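Thread: Spacemouse or hand guiding for demos? (sim and real)

Forum > Teaching & Teleop > General

plumbline_kt
Need to record demos for a cup onto coaster task. Got 83 done in sim with a spacemouse and frankly my wrist hates me. Policy comes out jerky, stops halfway down, thinks about it, carries on. Real arm arrives in January and I could just grab it and move it by hand instead. Anyone done both? Is it worth redoing the lot?

oddsock
Both, yes. Hand guiding is quicker, you get smooth paths without trying. But your body's in the camera view the whole time, and if you train from images that's a mess. Ended up replaying the joint path afterwards with me out of the way and recording that. Double the time. Works though.

Mpho Chauke
Disagree with redoing. The stops are YOU not the spacemouse. Look at your logs, bet there's a gap before every grasp where you let go of the knob to check the depth. Cut the idle steps and retrain before you throw out 83 demos.

plumbline_kt
ok fair, just checked, there are gaps. Some are 2 seconds long. Embarassing

gantry_nan
Can you post one at the grasp? Hard to say much without seeing what you're asking it to copy.

plumbline_kt
Yep, one from the last batch. Sim is Tamuno, default room.
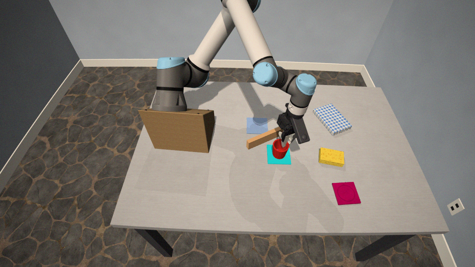
Grasp is the bit I'm worst at. Coming straight down on a round rim with a 6dof knob, any twist of the hand and the whole wrist goes with it. I go for one finger inside the red cup and the other outside on the right, so I only need to be good in one direction. The wooden bar just up and left of the cup is what makes me slow, I'm scared of clipping it with the linkage side. So that's probably where the gaps come from, come to think of it.

gantry_nan
Right so two things. Rim grasp is fine, I'd keep it, but keep it the SAME. If half your demos pinch the left rim and half the right the policy will average them and go down the middle. Second, the cup's already over the cyan coaster there. Does it start on that one every time?

plumbline_kt
Start coaster is random out of the three. Target's random too. Rim side... mostly right. Not always. Hm.

oddsock
"mostly right" lol. There's your halfway down wobble

Mpho Chauke
Not convinced it averages that badly, depends what you're training. Diffusion type thing copes with two ways of doing it. Plain regression, yes, gantry_nan's right and you'll get mush. Which is it

plumbline_kt
Plain regression. Was going to go fancy later.

Mpho Chauke
Then later is now. Or bin the left rim ones. How many?

plumbline_kt
Went through them. 71 right rim, the rest left. So not many to bin

kerbside
Going against the grain - I'd still redo them on the real arm. Did 40 by hand guiding on ours with a Roltero force handle bolted above the gripper and it beat everything I'd teleoped. You feel the contact. With a knob you feel nothing, you're watching a screen and guessing, and that hesitation is baked in even after you trim it.

Mpho Chauke
You changed the handle, the arm and the method all at once though. Can't pin that on hand guiding.

kerbside
True. Still wouldn't go back

gantry_nan
Also for teleop, turn on axis locking for the last bit. Get above the rim, lock rotation, push down only. Should be in Tamuno under input, or it was when I last used it. Saves the wrist, yours and the robots.

oddsock
^ this. And drop the gain by half near the table

plumbline_kt
Didn't know about the lock. Found it, it's a tickbox, been there all along. Plan is: bin the left rims, trim the gaps, redo a few with rotation locked and the bar in awkward spots. Then see about kerbside's handle once the real one's here. Will post numbers if they're not shameful

kerbside
post them if they are as well

plumbline_kt
Retrained overnight with just the trim and the binned ones, no new demos yet. Stop halfway down is gone. Still misses the rim when the bar is close, goes wide of it. Recording more tonight with the lock on.

Mpho Chauke
Going wide is you flinching at the bar. Do those ones first.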